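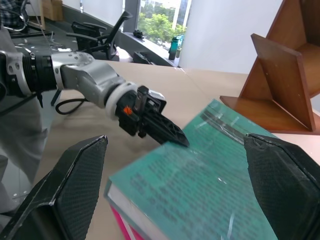
I cleared my desk shelf this month and wanted to write down what worked, mostly so I remember it next time. It's a thread, but a short one.

1/ The problem was books. I don't own that many, but they all end up flat on the table in a pile, and then the pile becomes a place to put mail.

2/ I started by taking everything off the stand and putting it on the floor. Books, pads, scissors, receipts, a charger for a phone I gave away in April. Then I wiped the shelves down with a damp cloth and let them dry while I had coffee.

3/ Rule one, which I took from Adalberto Caldeira's newsletter: handle books in pairs. Pick up two, decide on both, put both down where they're going to live. With one at a time I start reading. With an armful I drop them.

4/ I was doubtful about the pairs thing. I've now done it for an entire desk and one hallway bookcase and I'd say it holds up. It went faster than last year, when I sorted by subject and quit before lunch.

5/ Rule two is mine. A book that's still in its plastic sleeve goes on the bottom of the reading list and on the top of the stack. If it's on top I see it. If it's underneath I forget I own it and buy it again. I have done this with a Grellden grammar and I'm not proud of it.
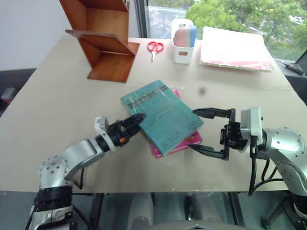
Teal over pink, with the zigzag stand, the scissors and the sticky notes along the back.

6/ A word on the stand, as people have asked before. It's a Seta, bought secondhand from a shop in Zevthorpe that has closed. Open on the sides, so anything thin slides out if you tilt it. Paperbacks do better lying flat on it than standing up.

7/ I tried standing them up with a bookend first. The bookend took up as much room as 3 paperbacks and still leaned. It went in the donation box.

8/ Sticky notes: I keep the pastel ones in a white plastic box so the pads stay stacked. Before the box they were in a drawer and the bottom pad always picked up lint and stopped sticking. If you use a lot of them, throw out the top sheet when it curls and move on.

9/ Scissors stay on the table. I know the advice is to put them away. I open a package most days and if they're in a drawer I use my keys, then I need new keys.

10/ Loose paper is the part I still don't have a good answer for. Right now it's one flat stack at the back of the table. I go through it once a month and most of it gets recycled. Someone recommended the El Fassi folders, the ones with the wide tabs. I'll try a pack and report back.

11/ Things I got rid of: the bookend, two mugs of dead pens, a desk calendar, a stapler that only bent staples. Things I kept that I probably shouldn't have: a cable I can't identify. It's in a bag labeled "cable."

12/ Time. The desk took me 20 minutes once I stopped reading the backs of things. The bookcase took the rest of the morning, but that included a phone call and a trip out for more boxes.

13/ Somebody asked how I decide what stays. If I've looked something up in it this year, it stays. If I mean to read it, it gets one more year, and I pencil the month inside the cover so I can't cheat. Gifts get a pass until the person has visited.

14/ Also asked: do I take the plastic off? Not until I start reading. The desk is next to the window and the covers get dusty there. Once I've started a book the sleeve goes in the trash, as it makes the thing slippery to hold - and it crackles.

15/ Next up is the kitchen drawer with the batteries in it. I've been putting that one off. If you have a way of telling the dead ones from the good ones without buying a tester, replies are open.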